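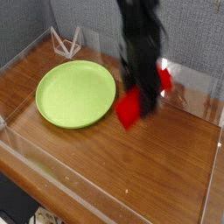 The green plate, back on the table for July.

I've been eating my lunch off a light green plate all month and I'm a little in love with it! It's a shallow thing with a raised rim, just high enough to stop a runaway pea (I've tested this). Mine came from the Pondgate swap shelf, where I also left 6 mugs I never liked. Against a reddish-brown wood table the green looks so fresh that I've quit using placemats. If you've got a lonely plate at home, bring it by the shelf before noon, and maybe take one of mine – I have too many bowls.

Recent items
Nisby jam jar roundup
Grotola bread, second try
Pondgate swap shelf: new hours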